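Lota River Line Opens Booking for Longer Inland Cruise From Ustham

New four-country itinerary runs 89 nights, with shorter sections on sale for guests who cannot take the full trip

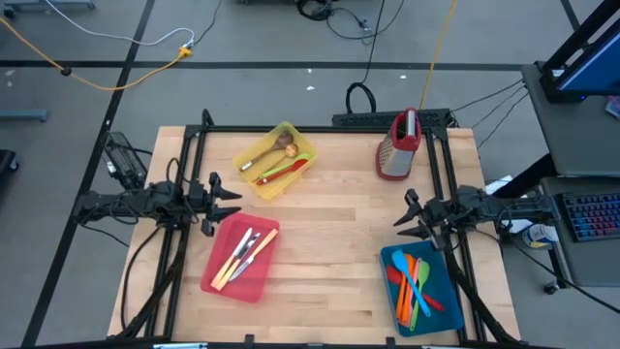

USTHAM - Lota River Line has opened booking for its longest inland cruise so far, an 89-night trip that starts and ends in Ustham and passes through four countries. The cruise leaves in August and will be operated by the Sánchez, the larger of the company's two ships.

The itinerary joins three routes that Lota has sold separately until now. Guests on the full cruise keep the same cabin from start to finish and do not need to pack or change ships between sections. Cabins for the full trip go on sale first. Any that remain will be released for individual sections on the Wednesday after the full-cruise booking period closes.

The Sánchez carries 344 guests in outside cabins on three decks. Cabins on the lower deck have fixed windows. Those on the middle and upper decks have sliding doors and a small balcony, and a limited number on the upper deck have a separate sitting area. Single travelers can book lower-deck cabins without paying a supplement on the full cruise. The usual single supplement applies on the shorter sections.

From Ustham the ship heads upriver to Utthorpe, where it stays for two nights. The stop in Utthorpe is new to the company's schedule and follows an agreement with the town to use the rebuilt quay next to the old grain market. Guests can walk from the gangway to the main square in a few minutes. Step-free access is available along the whole length of the quay.

After Utthorpe the cruise continues through the lock system to the upper lakes, where the pace slows. Several days on this part of the route have no fixed program. The ship ties up before lunch and guests are free to go ashore, join a guided walk or stay on board. Bicycles can be borrowed at no charge and are handed out at the gangway in the order people ask for them.

The return leg follows the southern branch of the river and includes more overnight stops in cities than the outward leg. Evening departures have been kept to a minimum so that guests can eat ashore if they want to. On nights when the ship does sail after dark, the company will print the sailing time in the daily sheet delivered to each cabin.

Fares for the full cruise include all meals on board, house wine and beer with lunch and dinner, one guided excursion in each port, wireless internet, laundry and crew tips. Transfers between Ustham station and the ship are also included on the first and last days. Flights, travel insurance, visas and optional excursions are not included.

Meals are served in one main dining room with open seating. A smaller restaurant at the stern takes reservations and is open to all guests at no extra cost - full-cruise guests may reserve it once a week, and guests on shorter sections once per section. Menus change daily and the kitchen buys fish, fruit and vegetables in port where supplies allow. Guests with allergies or medical diets should tell the company when they book and again when they board.

A doctor and a nurse will be on board throughout. Guests on the full cruise must complete a health form before their final payment, and those who take regular medicine should bring enough for the entire trip plus two extra weeks. The company can advise on storage for medicine that has to be refrigerated.

Water levels on the upper part of the route vary from year to year. If a section cannot be sailed, guests will be taken by coach to the planned ports and will continue to sleep on board. If the ship cannot reach a suitable mooring, hotel rooms will be provided. The booking terms set out the refund due in each case.

A deposit is payable when booking, with the balance due before departure in two installments. Guests who have sailed with Lota before can pay a reduced deposit if they give their past booking number. Cabins may be held without payment for four days.

Bookings can be made through travel agents or directly with Lota River Line by phone. The office in Ustham is open to visitors on weekdays, and deck plans, port notes and the full day-by-day schedule are available there in print. Large-print copies will be mailed on request.

Lota River Line operates river and lake cruises from its home port of Ustham.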